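NOTA DE PRENSA
Para publicación inmediata

Nuster retira de su catálogo el origen portugués de los Leitão de Rasholm y pide cautela con las coincidencias automáticas

La revisión de 262 árboles familiares publicados en internet encuentra ocho que citan un documento. Ninguno de los documentos citados dice lo que se le atribuye.

Rasholm, abril. El gabinete de investigación genealógica Nuster ha decidido retirar de su catálogo público la ficha que daba por probado el origen de la familia Leitão de Rasholm en un piloto de barco llamado Duarte Leitão. La ficha se sustituye por otra, bastante más corta, que empieza con el primer Leitão documentado en la villa, Mateus, padrino en un bautizo de la parroquia vieja. De sus padres no se sabe nada. La nueva ficha lo dice así, con la casilla en blanco, y así seguirá mientras no aparezca un papel que permita rellenarla.

La decisión llega tras la revisión dirigida por Shengli Xiong, responsable de fuentes parroquiales de Nuster, y afecta a una de las genealogías más consultadas y más copiadas de la comarca. También afecta a la propia casa. La ficha retirada llevaba el sello de Nuster, y la empresa prefiere contarlo antes de que lo cuente otro.

Lo que se daba por sabido

La versión que circula es conocida por cualquiera que lleve ese apellido. Duarte Leitão, piloto, habría llegado a Rasholm en un barco cargado de sal, se habría casado con la hija de un tonelero y habría tenido cuatro hijos, el mayor de los cuales sería Mateus. Hay quien añade un naufragio. Hay quien añade un escudo con tres olas y una estrella, que puede comprarse enmarcado en varias tiendas en línea. En algunas versiones el piloto es hidalgo; en otras, judío converso; en una, las dos cosas, y además sobrino de un obispo.

De los 262 árboles examinados, 223 dan a Mateus los mismos padres, con las mismas fechas y, en muchos casos, con la misma falta de ortografía en el nombre de la madre. A primera vista la unanimidad impresiona. Vista de cerca, indica que unos han copiado de otros. Un dato repetido doscientas veces sin fuente vale lo mismo que un dato sin fuente escrito una sola vez.

«Cuando preguntas de dónde sale, te remiten a otro árbol. Preguntas en ese y te remiten a un tercero. Al final de la cadena había una tarjeta escrita a máquina, sin firma, en la que ponía "según tradición de la familia". Ni siquiera decía de qué rama», explica Shengli Xiong.

Qué dicen los documentos

Los ocho árboles que sí citan un documento remiten, con signaturas más o menos completas, a tres asientos distintos. El equipo los ha leído los tres en el original.

El primero es una partida de matrimonio. El contrayente figura como Duarte, sin apellido, «natural de fuera de esta villa». La palabra que varios árboles transcriben como «piloto» es una abreviatura que en el resto del libro, escrito por la misma mano, se usa para «pelaire». El cura la emplea con otros vecinos que cobraban por cardar lana, y ninguno de ellos consta embarcado.

El segundo es un asiento de defunción de una mujer a la que se llama viuda de Leitão. No se menciona el nombre del marido. Tampoco se mencionan hijos, y el párroco los anotaba casi siempre, aunque fuera para reclamarles los derechos de entierro.

El tercero, que es el que más se cita, es un recibo de sal. Aparece en él un Leitão que firma con una cruz. Que un piloto no supiera firmar es posible, pero obliga a explicar algo que los árboles no explican. Y el recibo está fechado unos 40 años después de la boda que se le supone al mismo hombre, lo que lo convertiría en un marino muy entrado en años dedicado a descargar sal en un muelle.

Con esos tres papeles se puede afirmar que en Rasholm hubo un Duarte que cardaba lana, una viuda y un hombre que compró sal. Para hacer de todos ellos una familia hace falta algo más, y ese algo no ha aparecido.

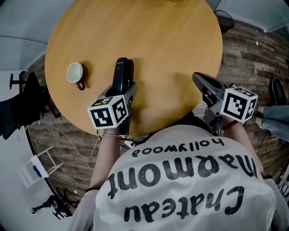
El papel de Driser

Buena parte de las copias más recientes procede de Driser, el servicio de coincidencias automáticas que muchos aficionados tienen activado en sus árboles. Driser compara nombres, fechas y lugares, y cuando encuentra dos personas parecidas propone unirlas. El usuario acepta o rechaza. En la práctica acepta, según se desprende de los registros de cambios que los propios autores de los árboles han dejado visibles.

Nuster utiliza Driser y no tiene intención de dejar de hacerlo. Sirve para localizar pistas y ahorra horas de búsqueda en apellidos frecuentes. La objeción es otra. El programa presenta sus propuestas con una barra verde y la palabra «confianza», y esa barra crece cuando la coincidencia se repite en más árboles. Es decir, premia la copia. En el caso de Duarte Leitão la barra aparece completa. En el de Mateus y su padrinazgo, que es el único hecho de toda la historia con folio, fecha y firma del párroco, la barra se queda por debajo de la mitad, seguramente por lo poco que se había copiado.

El gabinete ha comunicado el caso al servicio de atención de Driser y ha recibido un acuse de recibo. Si hay una respuesta con contenido, se publicará junto a la ficha. Nuster no espera gran cosa de ella, pero la publicará entera.

Tampoco conviene descargar toda la culpa en el programa. La ficha retirada se incorporó al catálogo de Nuster antes de que la empresa contratara ese servicio. Se aceptó porque el trabajo que la contenía estaba bien encuadernado, traía índice onomástico y lo había entregado una persona de trato agradable. No se comprobó ninguna signatura. La comprobación, cuando se hizo, llevó una mañana de jueves en el archivo.

Lo que la revisión tampoco demuestra

Conviene ser igual de desconfiado con los resultados propios. La revisión no demuestra que los Leitão de Rasholm no vengan de Portugal. El apellido es portugués y lo razonable es pensar que alguien, en algún momento, lo trajo de allí. Puede haber sido el padre de Mateus, su bisabuelo o el propio Mateus. Puede haberse llamado Duarte. Lo que se retira es la afirmación de que consta.

Tampoco se ha revisado todo. Falta el segundo libro de confirmaciones, en restauración, y faltan los protocolos notariales de dos escribanías, que están sin índice y con varios legajos pegados por la humedad. El equipo ha leído los que pueden abrirse. Shengli Xiong no descarta que salga algo, aunque recomienda no encargar todavía el escudo.

En cuanto a las pruebas de ADN, Nuster ha recibido en los últimos meses varios mensajes de personas que las ofrecen como solución. Un porcentaje de ascendencia ibérica en un descendiente actual no identifica a un piloto, ni un barco, ni una boda. Dos descendientes de ramas distintas que compartan segmento pueden apoyar la existencia de un antepasado común, y eso sería útil, pero seguiría sin darle nombre. El gabinete estudiará los resultados que se le envíen con el árbol documentado de quien los aporta. Sin él no los estudiará.

Cambios en el catálogo

Desde este mes, las fichas de Nuster distinguen entre el dato leído en el original, el dato tomado de una transcripción ajena y el dato recibido sin fuente. Los del tercer grupo dejan de mostrarse en el árbol y pasan a una nota al pie, con el nombre de quien los aportó siempre que lo autorice. Cada filiación llevará su signatura completa. Donde no la lleve, el lector debe entender que no la hay, y no que se haya omitido por elegancia.

La medida dejará huecos. Varias familias que hasta ahora bajaban sin interrupción hasta el fundador de la casa verán que su línea se detiene dos o tres generaciones antes, y es comprensible que no les guste. Algunas ya han escrito. Una de las cartas reclama la devolución del piloto «por antigüedad», argumento que el gabinete ha leído con atención y no comparte.

«Me han preguntado qué daño hace una historia bonita. Pues que quien busca a los padres de Mateus deja de buscarlos, porque cree que ya los tiene. Llevamos décadas sin que nadie abra esos protocolos, y el motivo es ese», señala Xiong.

La ficha antigua no se borra. Podrá consultarse en la sección de versiones retiradas, con la transcripción de los tres asientos y una reproducción de cada uno, para que quien lea «piloto» donde el equipo lee «pelaire» pueda defenderlo con el texto delante. Se agradecerán las correcciones que citen libro y folio. Las que citen otro árbol se archivarán sin respuesta.

Cómo consultar la revisión

El informe completo, con la lista de los árboles examinados y el motivo por el que cada uno se considera dependiente o independiente de los demás, puede leerse en la sala de consulta de Nuster en Rasholm y pedirse en copia digital sin coste. Los nombres de los autores de los árboles privados se han suprimido. Quien reconozca el suyo y quiera añadir una fuente puede hacerlo por escrito, y la fecha de la aportación constará en la ficha.

Los medios que deseen hablar con Shengli Xiong pueden solicitarlo al departamento de comunicación de Nuster. Se ruega no titular con el naufragio.

Sobre Nuster

Nuster es un gabinete de investigación genealógica con sede en Rasholm. Realiza búsquedas en archivos parroquiales, notariales y municipales por encargo de particulares y mantiene un catálogo público de familias de la comarca. No vende escudos.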